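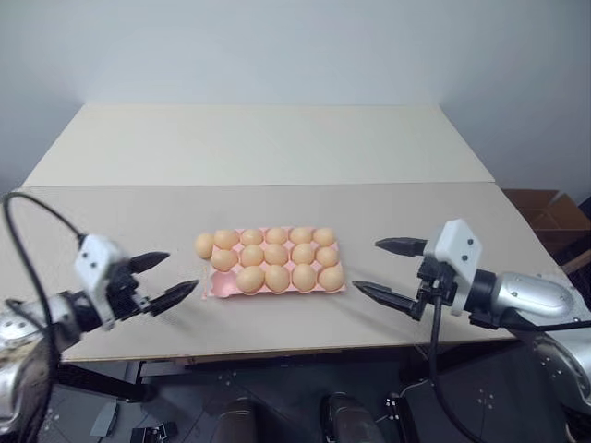 Bandeja rosa con huevos morenos, sobre la mesa de dos tableros.

ACTA DE LA BANDEJA
Relato

La Residencia de Wuvside, establecimiento de reposo y convalecencia con capacidad para treinta huéspedes, comunica a los interesados que el presente documento sustituye al emitido con anterioridad sobre la misma materia, el cual contenía errores de redacción y una acusación.

Primero. De los antecedentes.

La Residencia adquiere sus huevos en la granja Azimi, sita en el camino de Tramstead, desde que la granja Sidska dejó de servir a domicilio. El cambio de proveedor fue aprobado en su día por la Dirección y no motivó más queja que la de una huéspeda de la planta superior, que encontraba los huevos nuevos demasiado morenos. Se le respondió por escrito. La interesada respondió a la respuesta, también por escrito, y el intercambio consta en una carpeta azul que la Administración conserva junto a los recibos del agua.

El reglamento interior dispone que los huevos destinados al desayuno se coloquen la víspera en la mesa del office, en su bandeja de pulpa, y que no se retiren de ella hasta que la cocinera los necesite. La mesa del office se compone de dos tableros de color claro, puestos uno tras otro, con una junta que apenas se nota. La norma no especifica en cuál de los dos debe descansar la bandeja. Durante años este silencio no planteó dificultad alguna.

Segundo. De los hechos.

El 29 de mayo de 2022, a primera hora, la cocinera observó que en la esquina delantera izquierda de la bandeja había un alvéolo sin huevo. Observó asimismo que el primer huevo de la fila posterior no ocupaba propiamente su sitio y se apoyaba en el reborde, un poco salido hacia la izquierda. Los demás estaban en orden y muy juntos, como es costumbre.

La cocinera, persona de larga trayectoria en la casa, no tocó nada. Cerró la puerta del office, colgó el delantal y se dirigió a la Administración, donde pidió que se levantara acta.

La Administración hizo notar que un huevo de menos no constituía incidencia de las previstas en el reglamento. La cocinera replicó que ella no denunciaba un huevo de menos. Denunciaba que alguien había entrado en el office durante la noche, había tomado un huevo de delante y había movido otro de detrás, y que de las dos cosas la segunda le parecía la más grave, por carecer de utilidad.

Se levantó acta.

Tercero. De las averiguaciones.

Se preguntó a los huéspedes durante el almuerzo, en términos generales y sin señalar a ninguno. El caballero de la habitación 2 declaró haber oído pasos en el corredor, si bien añadió que los oía todas las noches y que ya no los tenía en cuenta. La huéspeda de la planta superior manifestó que jamás habría sustraído un huevo de ese color. El huésped de la habitación 4 no manifestó nada y pidió más pan.

Se consultó igualmente a la granja Azimi, por si la bandeja hubiera salido incompleta. La granja contestó por teléfono que sus bandejas se revisaban antes de cargar y que, en todo caso, el hueco podía ser de origen y no haberlo advertido la casa al recibirla. Esta hipótesis desagradó a la cocinera, que había recibido la bandeja en persona.

El mismo día, a media tarde, la Dirección redactó el primer documento, hoy anulado. En él se atribuía la sustracción al huésped de la habitación 4, sin otro fundamento que el pan. La Dirección lamenta aquel párrafo.

Cuarto. De la comparecencia.

Al anochecer se presentó en la Administración la huéspeda de menor antigüedad, ingresada para una estancia de dos semanas y de carácter hasta entonces reservado. Pidió sentarse. Dijo que había leído el documento en el tablón y que no podía consentir que se perjudicara a un señor que solo tenía hambre a la hora de comer.

Explicó que dormía mal desde su llegada. Que en su casa, cuando no dormía, bajaba a la cocina y sostenía un huevo en la mano hasta que dejaba de estar frío, costumbre adquirida de niña, en el gallinero de una tía, y que nunca había tenido que contar a persona alguna. Que la noche de los hechos entró en el office a oscuras, tanteó la bandeja y tomó primero el huevo del fondo — el primero que encontraron sus dedos — pero le pareció demasiado lejos para volver a dejarlo bien, y lo soltó como pudo. Tomó entonces el de la esquina delantera. Se lo llevó a la habitación y se durmió.

Preguntada por el paradero del huevo, lo extrajo del bolsillo de la bata, envuelto en un pañuelo. Estaba entero. La Administración lo recibió y extendió el correspondiente justificante.

Quinto. De la resolución.

Oída la cocinera, que escuchó la declaración de pie y sin interrumpirla, la Dirección acuerda:

Anular el documento anterior en todos sus términos y retirar del tablón las dos copias expuestas.

Presentar disculpas al huésped de la habitación 4, a quien se servirá doble ración de pan hasta el final de junio. El huésped ha aceptado la ración y ha declinado las disculpas, por no haber leído el tablón.

Reponer el huevo en su alvéolo. Esta medida no pudo ejecutarse, por cuanto la cocinera se negó a devolver a la bandeja un huevo que había pasado la noche en una cama. Quedó en un platillo, en el alféizar de la Administración, pendiente de destino.

Añadir al reglamento interior el artículo 249, con la siguiente redacción: «La cocinera dejará cada noche un huevo aparte, en el tablero delantero de la mesa del office, al alcance de quien lo precise. Quien lo tome lo devolverá por la mañana. No se formularán preguntas».

La redacción del artículo es de la propia cocinera, que solicitó además que no constara su autoría. La solicitud llegó cuando el texto ya se encontraba en imprenta.

Sexto. De la vigencia.

El artículo entró en vigor la misma noche. Según el parte de la mañana siguiente, el huevo se hallaba en su lugar. La cocinera lo tomó en la mano, la mantuvo cerrada unos instantes y anotó en la columna de observaciones: «Templado».

Lo que se hace público para general conocimiento de los huéspedes y del personal de la casa.

La Administración
Residencia de Wuvside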